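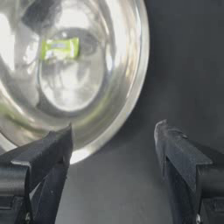

Category: Chapter News > Reports to the Foundation

Print this page | E-mail this page

Brestwood Alumnae Chapter
Progress report to the Stevden Foundation: mentoring and scholarship grant
Last updated: May

Submitted by Jytte Mikkelsen, chapter vice president for programs

This report covers the second half of the grant period. The first report dealt mostly with setup and is still on file with the foundation office.

Mentoring

The chapter agreed to pair alumnae members with first-year women at Cirkach College, whether or not the students planned to join the sorority. All pairs are now in place. Two students left the college at the winter break and their mentors were matched again with students from the waiting list. One of the new pairs got off to a slow start due to conflicting work hours and now meets by phone at 7 in the evening.

Mentors are asked to meet with their student twice a month and to send in a short contact form. The meetings have mostly happened. The forms have not kept up. We shortened the form from two pages to a half page, and returns have been better since then, but we still do not have complete records for the early months. We will report attendance only for the months where the records are good.

The students ask most often for help with course registration, financial aid letters, and finding summer work. We had planned the evening workshops around study skills. After the first one we changed the topics to match what people were asking for, and the financial aid session was the best attended. A member who works in the college aid office went over award letters line by line and stayed late to answer questions.

Scholarships

The grant provides book awards of $300 each. We have made 4 this term and have 2 left to award before the period closes. Applications are read by three members with the names removed. The reading took longer than planned, and students who applied early waited too long for an answer. Next term we would like to set two reading dates and post them on the application itself.

One award check was returned because of a wrong mailing address and has been sent again.

Joint service work

The undergraduate chapter and the alumnae chapter held a coat and book drive at Pietrzak Hall. The hall let us use the front lobby at no charge, so the money set aside for room rental was not spent. With the foundation's approval we would like to move it to the workshop line to cover printing and bus fare for students who live off campus.

Remaining work

The last workshop is on job interviews and will be held before final exams. The closing dinner for mentors and students is being paid for out of chapter dues - no grant funds are involved.

We have 6 members signed up to mentor again next year. That is fewer than we need. Several current mentors are moving or have new jobs, and we have begun asking recent graduates who are still in the Brestwood area. We will know more after the officer elections.

The final financial statement will follow separately, with receipts. Questions about the scholarship awards or the request to move funds can be sent to me through the chapter office.

Print this page | E-mail this page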